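Lorkdale Cable Wraps, pack of 12
Item 1588 – Arkitell desk range
In stock

I started selling these wraps because I was fed up with the plastic zip kind. You pull one tight, you snip the tail, and then a month later you need to move a single cord and you're hunting for scissors again (and hoping you don't nick the cord). The Lorkdale ones are soft hook and loop, so you just peel them open, add or take out whatever you like, and press them shut.

Each wrap is eight inches long and a bit over half an inch wide. There's a slot at one end, so you can thread it onto a cord and it stays put even when it's open. I love that part! Colors are black, gray and a dark green that Mieke Van Wijk talked me into, and I have to say she was right – it sells better than the gray.

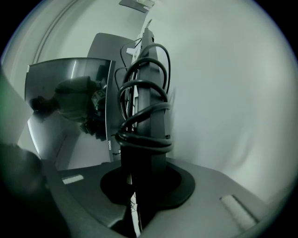
One wrap will hold a bundle up to two inches thick, so most phone chargers and lamp cords need only one. For bigger jobs, join two end to end. If you're the type who winds the spare length around the column of a monitor stand, loop over loop, two joined wraps are what I'd reach for, one pair high up and another lower down so the loops hang flatter. Leave a little slack near the plugs, please, cords don't like sharp bends.

They wash fine in warm soapy water. Pick the lint out of the hook side first with an old toothbrush. Don't iron them (yes, someone asked).

The De Graaf wall clips, item 401, go nicely with these if you want to run cords under a desk. The long Dostik sleeve is sold out until May, sorry!

Packs ship in a flat envelope, so they fit through a normal mail slot. For orders of more than 470 packs, write to Azlan Sitompul at our warehouse and he'll work out a price for you.

Page updated 16/04/2020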